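Science Corner > Robots > How Robots Learn

Print this page | E-mail this to a friend

Teaching a robot to fold

Have you ever been told to fold your own clothes? You can probably do it while humming a song and thinking about lunch. For a robot, it's one of the hardest jobs in the house!

A toy brick always stays the same shape. Cloth doesn't. Pick up a jumper by the sleeve and the rest flops, twists and hides bits of itself, and it never flops quite the same way twice. So how do you write down rules for that? The team at the Grasby robot lab decided not to try. They wanted their robot, Sodau, to learn by copying people instead.

The clever part is the tool. People hold a gripper in each hand, shaped like the ones a robot has, and a camera on the gripper records what it sees. Then they simply get on with the folding, at home, on the bed or the sofa or wherever there's space.
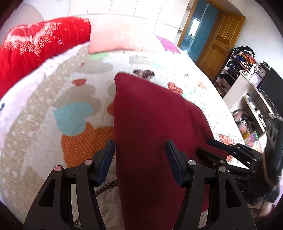 Two grippers are much better than one for this. Try folding a towel with one hand behind your back and you'll soon see why! One gripper can hold on while the other pulls a corner over.

Each go at folding is called a demonstration. The team collected 2,000 of them, and then a computer program looked for patterns: when the cloth looks like this, people usually move like that.

Next came the test. Sodau was given 224 pieces of clothing it had never met before, and it folded 200 of them neatly. Brilliant! Most of the others were slippery football shirts.

"I cheered so loudly on the first one that I dropped my tea," says Ji-hoon Son, who worked on the project.

Next, the team wants Sodau to try socks. Finding the pair comes first, and that's a whole new puzzle.

Print this page | E-mail this to a friend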